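24 January 2025

## Leaving the group chat

Last month I asked readers how they handle group chats they no longer want to be in. I expected a few replies and got a full inbox, so this item is longer than usual. I have left out anything that would identify a person or a group.

Some background first. Most of the people who wrote in use Mekura, and a smaller number are on Clirkis. The two apps treat leaving very differently. On Mekura, when you leave a group, a gray line appears in the conversation with your name and the word "left." Everyone sees it, and it stays there. On Clirkis you drop off the member list and no notice is posted. People find out if they go looking or if they tag you and nothing comes up.

You would think the Clirkis way causes less trouble. Judging from the letters, it moves the trouble to a later date. One reader left a Clirkis group of old roommates in July. The others found out at a birthday dinner when somebody mentioned plans that had been made in the chat and she had no idea what they were talking about. She said the dinner was fine but the drive home was not, because one of the roommates was in her car and wanted to talk about it the whole way back.

The Mekura letters are mostly about the gray line. A reader in Trellach belonged to a neighborhood group with 32 members. It started as a place to ask about snow removal and missing packages. By last spring it was mainly two households arguing about parking, with everyone else reading along. She left without saying anything, and within the hour she had private messages from both households, each asking if the other one had driven her out. She ended up writing more messages about parking that evening than she had in the whole time she was a member.

Muting is the usual advice, and a lot of you do it. One reader sent me the number on her unread badge, which was 1,712, all from a single group of cousins. She has had it muted since a wedding and says she will never read any of it, but she likes knowing it's there. Another reader muted his college friends and missed the news that one of them was in the hospital. He only heard once the friend was home again. He has kept the group muted but now opens it on his lunch break, and he told me he resents it a little every time.

That second letter is the one I have thought about most. We talk about these groups as if they were entertainment, something you can turn off when it gets dull. In practice they are also where families announce a diagnosis and where friends say they have lost a job. The important message sits between a photo of somebody's lunch and a reaction to the photo. I don't know of any setting that sorts one from the other, and I'm not sure I'd trust it if there was one.

Several women wrote about a particular kind of group, the one that has a smaller group inside it. There are five friends in the main chat, and then four of them have another chat without the fifth. Sometimes there's an innocent start, such as planning a surprise. Then the surprise is over and the smaller chat keeps going, and before long it is the livelier one. A reader who had been the fifth person said she worked it out from the silence. The main chat had gone from daily talk to holiday greetings, yet the others all seemed to know about each other's weeks. She never raised it with them. I also heard from someone on the other side, who said that by the time she felt bad about it she couldn't see a way to stop without telling the friend that the second chat existed.

I don't have a fix for this. If you are in one of those smaller chats and the reason for it has passed, I think you can let it go quiet and start posting in the main one again. Nobody has to confess to anything.

On the question of whether to announce that you are leaving, opinion was split. Those in favor said a short note prevents guessing. Those against said any note gets read as a complaint, however kindly it's put, and that people then feel they have to ask you to stay. My own view depends on the group. If the members are friends, I would tell them, and I would tell the closest one privately first. If it is a group for a class or a building or a school trip that is over, I would just go. Most of the others are probably wishing they had gone already.

A few notes did seem to work. One reader wrote, "I'm cutting back on chats this year. Call me or text me any time, I mean it," and then left. Two people from the group have since called her, which is two more than had called the year before. Another told his running group that his phone was making him short with his kids. He got a thumbs-up from nearly everyone and has had no trouble since.

The letter I liked least came from a man who runs a group on Mekura for former employees of Zaidi. It has close to its limit of 400 members, and he keeps a list of everyone who leaves. He did not say what the list is for. If you run a group, please don't do this. People change phones, have babies, get tired, or take a new job and want some distance from the old one. Most departures have nothing to do with the person running things.

As for me, I went through my own groups after reading all this mail. I left a book club that stopped meeting before I moved, and a chat set up to organize a going-away gift for someone who has been gone a long time. No one has written to ask why. I stayed in the one with my sisters – the noisiest by far – and took it off mute. It goes off during dinner, so the phone now spends dinner in the hall.
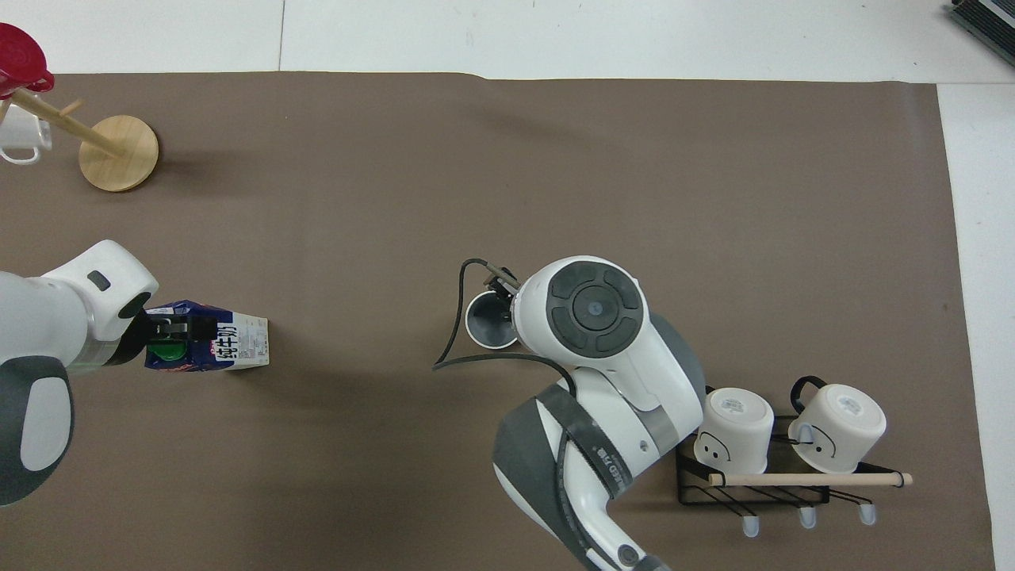 I would still like to hear from people who went back to a group after leaving it, since only one reader mentioned doing that and she gave it a single sentence. Reply to this email if you have a story, and tell me if you'd prefer that I not quote from it. Next month's item will be on birthday posts, and on what people do when they are tagged in pictures they don't like.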